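The Maple Board and the Blue Bench: Workshop Gallery

Welcome to the bench page! We spent most of April redoing the work surfaces at Dilum, and so many people asked about the wood that it finally gets a page of its own. If you like grain, pegboard and strong color, pull up a stool.

Why maple
We tried birch first, and it was fine, but the maple won everybody over the minute it came through the door. It's pale enough to bounce the light back up at you, and pencil marks show nicely. We bought ours from Murkivow, a small yard that let us go through the stack and pick our own planks.

The finish
Light, and nothing fancy. We sanded to 200 grit, wiped the dust off, and put on 2 thin coats of clear oil with a night's rest between them. I wanted a third coat. I was outvoted, and I have to admit the feel of it now is lovely — smooth, with a little bit of tooth left.

Blue, blue, blue
The pegboard was the fun part. We had a gray sample and a blue sample leaning on the wall for a week, and by Tuesday the gray one had been carried off to hold up a fern. You can move a stop or a fastener to another hole in seconds, and the color makes pale wood look even warmer.

Getting it to sit flat
Fasteners go down into the pegboard holes along the near side and keep the board where it belongs. Tighten them by hand, a little on one side, then a little on the other. We went at the first one with a driver and dented the lip, so that board is now a shelf at Fendasberg.

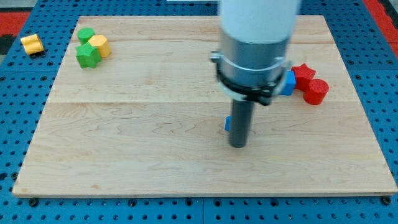

The grain is what I keep coming back to. It runs in soft, wavy streaks of tan and light brown, and where two planks meet there's a faint seam you have to look for. We matched those planks by eye on the floor, flipping them over and over until the streaks felt right together!

Care
Dry cloth at the end of the day, a fresh wipe of oil when it starts to look thirsty. Coffee stays on the windowsill.

Next up: the Vigfúsdóttir bench, in ash, with 25 drawer fronts still waiting to be sanded.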